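Food collection at Mindville: did the sponsored stack-off help?
Student project report, module 3

Our group looked at the charity stack-off held in the Moturell shopping hall in May, where teams from local firms pay an entry fee and build towers out of donated groceries. The organisers say it "feeds the town for a season". We wanted to know whether that claim stands up.

We asked for the donation records and were given one sheet. It lists 1000 items, with no weights and no dates. A packet of crisps counts the same as a bag of rice, so the total says little about meals. We also could not tell which items were bought by the firms and which came from shoppers.
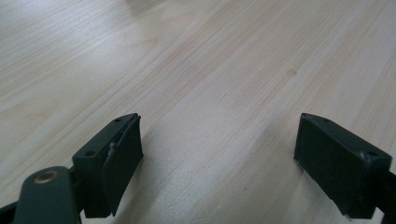
Morag Cairns told us that the number was never meant to be exact, and that firms would not enter without something to put on a poster. That may be so, but it is a weak reason to print it as a result.

Costs were harder to find. Psarras lent the hall barriers and Dutora paid for printing - neither would give a figure. We spoke to five of the teams, and three had spent more on T-shirts than on food.

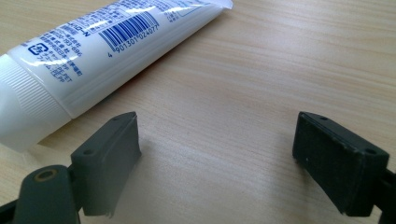
Renu Rawat disagreed with our line of questioning: people who come for the towers do sign up for the regular collection, she said, and the collection is what fills the shelves. We asked to see the sign-up list. It had about 90 names on it, but many had no contact details and we could not check how many had given again.

Our view is that the event is good fun and poorly measured. Next year's group should ask for weights before the building starts and ring the people on the list in the autumn.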